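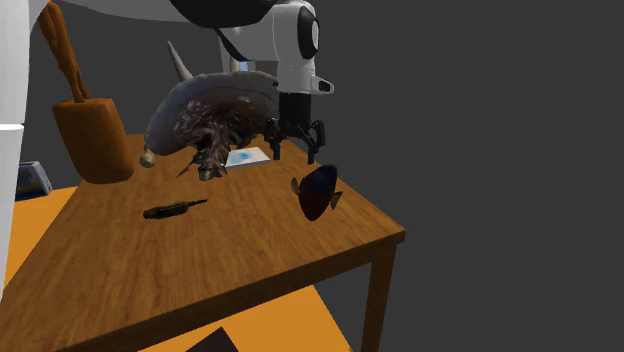

One of the two outside readers of our draft equipment plan objected that simulated trials tell a buyer only how good the simulator is, and that a lab with a small budget should spend the money on a used arm and find out the hard way. We take the objection seriously. Most of this section is an attempt to work out how much of it survives.

**Figure 3.** Simulated tabletop used in the pre-purchase trials: white arm, black multi-fingered hand and mixed objects, including a mottled fish-like creature model, a tang-shaped fish and a thin dark tool.

### 4.2 What simulation can and cannot tell a buyer

The plan had to settle a narrow question. The Pirport lab had money for one arm and one hand, and the vendors' material pushed us toward the more expensive hand in every case. Vidulmont quoted for a multi-fingered model with a service contract. Quan quoted for a plain two-jaw gripper with no contract at all. Turkard offered to lease either one, on terms that looked kind in the first year and much less so afterwards. None of the three supplied failure data that we could check.

We therefore ran 1,060 simulated grasp attempts before asking for any money. The object set was chosen to be awkward. As Figure 3 shows, a bulky shape with dark spiky parts resting on the table shares the surface with a fish standing on its edge, a flat card and a slim object with a thicker handle. A catalogue demonstration would normally use blocks and cups, and we have yet to see a lab whose work looks like that.

The reader's point holds best where contact matters. Friction values in the simulator were set by hand, and small changes to them moved the grasp results more than the choice of gripper did. We would not defend any ranking of the two hands on that basis, and we do not give one. The glossy surface on the large model is a matter of rendering. It says nothing about how a slick object would behave between real fingers.

The objection is weaker on reach and clearance. Whether the wrist can come down over a tall object without striking its neighbour is mostly geometry, and geometry is cheap to check. These trials led us to remove two items from the draft budget: a wrist extension, and a second table that had been included only because a vendor's layout drawing showed one. Neither saving is large. Both would have been missed had we bought first.

### 4.3 Costs left out of the quotes

A purchase price is a poor guide to what a lab will spend. The quotes left out mounting, guarding, spare fingertips, staff time and the floor work needed under a heavy base. They also left out the cost of doing nothing while a part is away for repair. We found no honest way to put a figure on that last item, so it appears in the plan as a line without a number, which our finance office did not enjoy.

We budgeted over five years. A shorter period favours the lease and a longer one favours outright purchase, and it would be easy to pick whichever period gave the answer we wanted. Five was already the lab's rule for other equipment, and we kept it for that reason alone. Readers should treat any comparison of lease and purchase that does not state its period with some suspicion, ours included if the rule is ever changed.

The multi-fingered hand remains unproven for our purposes. It has more joints, so there is more to break, and the simulator does not model wear. Our recommendation in August was to buy the arm, borrow or rent the hand for a trial on physical objects, and hold back the rest of the money until that trial has been reported. Vidulmont has not yet agreed to a rental without the service contract.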